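Descaling and the flow rate at the kitchen tap

Our water comes in hard. The utility's annual sheet gives 167 mg/L as calcium carbonate, and the kitchen faucet shows it. Over the spring the stream got narrower and started to pull to the left. I assumed the cartridge and put it off until August.

Before taking anything apart I measured. A one-liter jug under the cold side, valve fully open, took 19 seconds. The bathroom tap on the same branch filled it in nine. The supply pressure was therefore fine and the restriction was local to the kitchen.

The faucet is a Spanos single lever, bought with the house. The aerator is a recessed type that needs a plastic key. Mine was lost, so I ordered a set from Dramby that covers five sizes. The second smallest fit. If the aerator will not turn, hold a rag soaked in vinegar around the spout for an hour and try again. Do not use pliers on the recessed kind. The teeth are soft and strip easily.
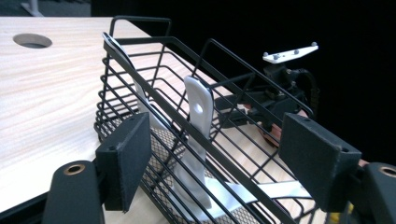 The aerator came out in four parts: housing, rubber washer, flow restrictor, screen. Write down the order or lay them in a row. The screen was nearly closed with scale, plus a few grains of something darker that I think came from the water heater. The restrictor had a crust on one side, which explains the pull to the left.

I compared two descalers. The first was white vinegar, undiluted, at room temperature. The second was citric acid, 10 grams dissolved in 200 ml of warm water. I cut the test short on vinegar after 40 minutes, when the screen still had a visible ring. The citric acid cleared the rest in 15. That is not a controlled comparison - the vinegar went first and did part of the work - but I have since used citric acid alone on the shower head and had no reason to go back.

Rinse the parts well and leave the rubber washer out of the acid. Mine had flattened, so I replaced it with one from a Maltura assortment box. Hand tight is enough on reassembly.

After cleaning, the jug filled in ten seconds. Rostam Pakzad, who rents out two apartments and keeps records on this sort of thing, does his every six months and logs the fill time on the inside of the cabinet door. I have copied the method.

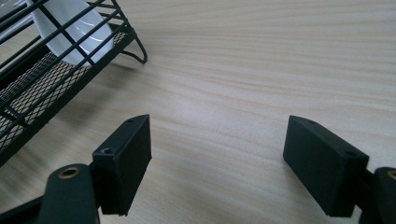 Is a softener worth it for water like this?

At this hardness I would hold off. The Nuvow unit I priced was $900 before installation, and it needs salt and a drain connection. A bag of citric acid costs 5 dollars and has lasted me through every tap in the house. If the water heater starts to rumble I will run the numbers again.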